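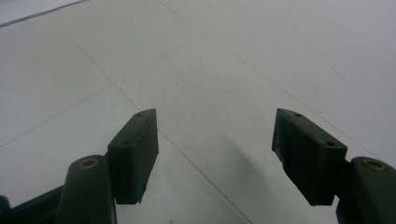
Small Wood, Big Hopes: Aging Plum Brandy in Jars
Arlo Yazzie
Beverage Science, Odstead College
Final project report, 31 March 2024

Summary

I put clear plum brandy in glass jars with pieces of toasted wood, left it in the dark from October until the end of winter, and asked people to smell and taste it. Cherry wood was liked best, chestnut was liked least, and oak came out in the middle with a great deal of vanilla. Toast level mattered more than I expected for oak and hardly at all for chestnut, which tasted like chestnut whatever I did to it. The brandy that had no wood in it scored better than a third of the treated jars. I have tried to be adult about this.

Background

Plum brandy is often sold clear, and plenty of people think it should stay that way. Others put it in a barrel for a few years, where it picks up color, tannin and a rounder taste. A barrel is expensive, heavy and does not fit under a student desk. The cheap way around this is to put the wood in the spirit instead of the spirit in the wood, with chips, cubes or sticks. This gives a lot of surface for a small volume, so the extraction goes fast. What it does not give you is the slow exchange with air through the staves, and most of the writing I read agrees that this is the part you are paying for.

My question was a modest one. If the spirit and the time are kept the same, how much difference does the kind of wood make, and does a heavier toast help or hurt?

Materials

The spirit was 3000 ml of unaged plum brandy from Cerkalik, a small distillery whose owner answered my email with one line ("Fine. Do not tell me if it is bad.") and then shipped it promptly. It was all from one batch, bottled at 50 percent. On its own it has a nose of fresh plum skin, almond from the stones, and something a bit like wet cardboard that goes away after a few minutes in the glass.

The woods were oak, cherry and chestnut, bought as untoasted sticks and cut to one length on the shop saw. I toasted them myself in a lab oven, wrapped in foil. The light toast was 160 C and the heavy toast was 210 C, both for two hours. The first heavy batch of cherry went in without foil and had to be thrown out, along with my standing among the people who use the next bench.

The jars were plain glass with lids that had a plastic liner. I soaked the liners in spirit for a week beforehand to see whether they gave off any smell. They did, slightly, so I replaced them with glass-lidded jars from the Pandton store room, which set the schedule back but was the best decision in the project.

Method

There were three woods and two toast levels, each combination in duplicate, plus two control jars with no wood, for 14 jars in all. Each got 200 ml of brandy. The remaining 200 ml stayed in a sealed bottle in the fridge as a reference. Wood was dosed at 4 grams per liter by dry weight, so each jar got 0.8 grams, a piece so small that several people asked if I had forgotten to add it.

The jars sat in a cupboard at room temperature. I turned each one upside down and back again once a week. I opened them only to smell, and only monthly, after an early stretch in which I was opening them whenever I felt anxious.

At the end I took the wood out, filtered everything through paper, and brought each sample down to 40 percent with distilled water. They rested for two weeks before tasting. My adviser, Dr. Naidu, insisted on the rest. I thought it was superstition until I tasted one on the day of dilution, when it was hot, thin and soapy.

Tasting

Tasters were classmates and staff of legal drinking age. They scored each sample for aroma, taste and finish on a ten-point scale, and wrote whatever words they liked in a box at the bottom. Samples came in coded glasses in mixed order, over three sessions, with spit cups provided. The spit cups were used with great discipline in the first session.

Color was hidden by using dark blue glasses. This turned out to be necessary. In a trial run with clear ones, everyone gave the darkest sample the highest mark, including me, and I knew it was chestnut.

Results

Mean overall scores, duplicates combined:

Cherry, light toast: 7.1
Cherry, heavy toast: 6.8
Oak, heavy toast: 6.6
Oak, light toast: 5.7
No wood: 5.5
Chestnut, heavy toast: 4.4
Chestnut, light toast: 4.3

The light-toast cherry kept the plum in front. Words that came up often were jam, almond, rose and cough drop, the last one meant kindly by at least one person. The palate was soft, with a medium finish that got a little dry. The heavy toast added a note of burnt sugar and took away some of the fruit, and people were split on whether that was a fair trade.

Heavy-toast oak tasted the most like something from a shop. There was vanilla first, then coconut, then a bit of clove, and somewhere behind all that a plum trying to get a word in. Light-toast oak was much less polished, with raw sawdust on the nose and a green, bitter edge. One taster wrote "new bookshelf" and another, in a different session, wrote "IKEA, but nice." I recorded both under woody.

Chestnut was fierce. It gave the deepest color and a mouth-drying tannin that sat on the gums for minutes. The nose was not bad, with honey and a hint of leather, and on aroma alone it beat the controls. Then people drank it. I suspect the dose was simply too high for this wood, and a quarter of the amount might have made something good.

The duplicates agreed well except for one pair of light-toast oak jars, which came out more than a point apart. The pieces were cut from different sticks. One had a tighter grain than the other, and I did not write down which went where, so that is as far as the investigation goes.

What I would change

The dose should have been set for each wood from a small pilot. Using the same weight for all of them looks fair on paper, but it mostly tests which wood has the most tannin, and anyone could have looked that up.

I would also put some air into the design. Sealed glass kept things tidy and may have kept them harsh as well. A second set of jars, opened on a fixed schedule and left to breathe, would show how much of the rough edge comes from lack of oxygen and how much from the wood.

The scoring scale was too wide. Most tasters used only the range from four to eight, and one used only seven. The free comments were far more useful, and next time I would give people a short word list to tick, with a line left open for the bookshelf crowd.

Finally, the dilution water was added all in one go. Dr. Naidu suggests doing it in steps over several days. I have no data on this and am now fairly curious.

Leftovers

The samples of light-toast cherry were combined after the last session and labeled for further study. The chestnut is still available. Anyone who wants it can leave a note at the Pandton store room and bring their own bottle.

I did write to the distillery with the results. I told him about the cherry.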